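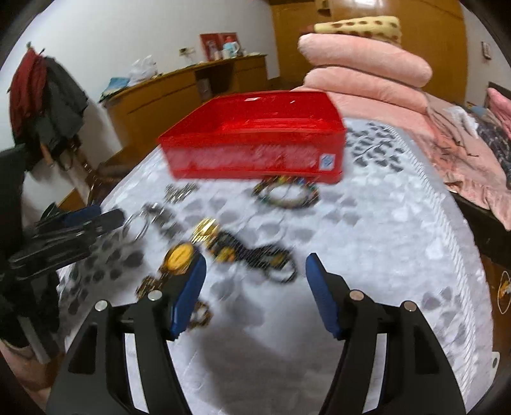 Building a pair of Clikero hand grippers on a bedroom budget

Updated January 14, 2025

Clikero is a hand-held parallel gripper you print yourself. You squeeze a trigger, two fingers close, and a small wide-angle camera above the fingers records what they did. Build two and you can record two-handed work. The project page promises "an afternoon build" and "robot-ready demonstrations." My first one took me four evenings, and I have doubts about the second claim too, which I'll get to.

If you still want to build a pair, this is the order I'd do it in. It differs from the official guide in several places, mostly where the official guide cost me parts.

What you need for one gripper

Printed linkage set in black PETG (PLA creeps at the pivots, whatever the forum says)
Two soft ridged finger pads
Four steel pivot pins with round heads, plus clips
Trigger, return spring, and a length of braided cord
Camera mount and a wide-angle camera
Threadlocker, a small file, a 3 mm reamer

The design files list Burell pins. I used those on the left gripper and hardware store pins on the right and can't tell them apart in the hand. The pads are another matter. I printed a set in flexible filament and they were slippery and too stiff. The molded blue ones from Farkas grip much better and I've stopped trying to save money there.

Step 1. Print the linkages

Print them flat, four walls, slow outer perimeter. Pay attention to the long curved slots between the arms. If the slot edges come out rough the fingers will catch halfway through their travel, and you will blame the spring, as I did for two evenings. Run the file along the inside of each slot until a pin slides through under its own weight.

The guide says support material is optional. On my printer it was not.

Step 2. Ream and pin

Ream every pivot hole by hand. A drill melts the plastic and leaves the hole oval. Put the two outer pins in first, then the inner two, and work the linkage open and closed after each one. Stiffness that shows up at this point will still be there at the end – take the last pin out and ream again.

Dénes Gulyás, who maintains the build thread, recommends dry graphite in the joints. I tried it. It got on the pads, then on a bedsheet, and the joints felt the same.

Step 3. Fit the pads

Clean the inner face of each finger with alcohol and let it dry. Start the pad at the tip and press toward the linkage. The ridges on both sides should face each other along the full length when the fingers are nearly closed. One crooked pad gives you a gripper that rolls small objects out sideways.

Give the adhesive a night. The packet says an hour.

Step 4. Cord and trigger

Run the cord, tie it off with the trigger fully released, and leave a little slack. Full opening at the tips should measure 70 mm. Mine opened to less until I moved the knot. Don't shorten the spring to fix a weak return. Check the slots again first.

Step 5. Camera

Mount it so both fingers come up from the bottom of the picture and the space between the pads is clear. With a fisheye lens you'll get black curved corners. That's fine, leave them. What you do want to fix is focus and shutter speed. The automatic setting smears anything shiny as soon as you move your wrist, and it does it worse indoors in the evening. I set the shutter manually and accept a darker picture.

Tivero sells a matched camera kit for this. I borrowed one. It's neatly packaged and I saw no difference once the shutter was set by hand.

Step 6. Test on awkward things

The guide has you pick up foam cubes. Anything can pick up foam cubes. Use jewelry: put a plastic bin on a bed, scatter bracelets and watches in front of it, and move them into the bin one at a time. A quilted sheet gives under the fingertips, so you can't just press down and close the way you would on a table. Beads roll. An open metal bangle turns when you catch one end. A watch with a flat round face is the hardest thing to get hold of from above, and you'll want to come in along the strap.

Use cheap pieces. The pads don't scratch, but the printed tips behind them can.

Hold the second gripper well off to one side until you need it. With both tools crowded over the same bracelet, each camera mostly records the other gripper's arms.

Is the data any good?

I don't know, and I'm suspicious of people who say they do after a weekend. I have 1191 clips from the pair. When I went through them with Tadeusz Wieczorek we threw out 108 for plain blur, and that was being generous. Whether a robot arm could learn anything from the rest depends on how well the wrist position is tracked, and the tracking on mine wanders whenever the camera faces a blank wall.

As a mechanism I like it. The linkage is well thought out, it survives being dropped, and a worn pad takes five minutes to swap. I plan to redo the trigger in June with a bearing in place of the printed bushing – the bushing on the left gripper is already sloppy.

Known faults

Pins walking out: use the clips, and a drop of threadlocker on the clip side only.

Fingers closing unevenly: one slot is tighter than the other. File it.

Cord fraying at the trigger: round off the edge of the hole. The current files still have it sharp.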